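The Last Match on Zelance

The platform was called Zelance, and in August it was going to be switched off. We had been bought. The buyer was Pundomel, a company with offices in many countries and a football channel in most of them, and they already had their own player, their own servers, their own everything. They wanted our contracts with the small leagues. The software they would keep for one more month and then close.

I was the night operator. When a match was streamed from a place where it was afternoon, it was night for me, and I sat in my kitchen with two screens and looked for problems. I did this work for six years. In the first year I wrote down every problem in a notebook, because my written English was slow and I wanted to practise. After that I kept the notebook from habit.

On the final evening there was one match left in the schedule. It was handball, second division, from a sports hall in a town named Skornatard. The kick-off, or the throw-off as it is properly called, was at 3 a.m. for me. My manager sent a message to say that I did not have to stay awake for it. The system would run by itself, she wrote, and if it fell down, then it fell down a few hours early. She put a small smiling face after this.

I made tea and stayed.

At ten minutes to three the signal came up. The hall at Skornatard had one camera, placed high behind the scorer's table, and it was operated by somebody I had never met. We had only ever spoken in the chat window, where this person signed with the word Pan. For years I did not know if Pan was a name, or a title, or only what the camera was doing at that moment.

"Picture good?" wrote Pan.

"Picture good," I wrote. "Sound is a little low."

The sound went up. I could hear shoes on the floor and a child who was asking for something again and again.

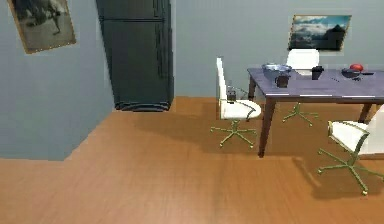

The counter in the corner of my screen showed the viewers. For a match like this we usually had 149, maybe a few more if somebody's cousin was in goal. At the throw-off it showed 1,359. I thought the counter was broken, so I opened the second one, the one which the engineers used, and it said the same.

"Do you see the number?" I wrote.

"I told people it is the last," Pan answered. "They told other people."

Skornatard played badly. They lost the ball, they shouted at each other, and their tall left back threw two times into the post. At half-time they were behind by five goals. I checked the bitrate, I checked the delay, and I had nothing to repair. Outside my window a garbage truck went along the street with its orange light.

In the second half the server in the eastern region started to get hot. This was an old weakness. The correct procedure was to open a ticket and wait for approval before moving the load, but the people who approved tickets had left the company in the spring. I moved it myself. For two seconds the picture stood still, with the goalkeeper lying in the air, and then it continued and he was on the floor with the ball under him.

"What was that?" wrote Pan.

"Me," I wrote. "Sorry."

The match finished 24 to 21. Skornatard lost. The counter was at 2,637 and it did not go down when the whistle blew. The players shook hands and went off, the parents folded their jackets, and a boy came with a wide broom and pushed it from one goal to the other. Normally Pan closed the camera at the whistle. Now the camera stayed on the boy, and it followed him slowly, up the court and down again.

I had to end the stream by 5 a.m. The instruction was in my inbox, in bold letters. I looked at the button and then I looked at the boy, who still had one corner to do.

"Should I stop?" Pan asked.

I wrote that we had eleven minutes left.

"Good," wrote Pan, and the camera turned a little to the left, to where the broom was.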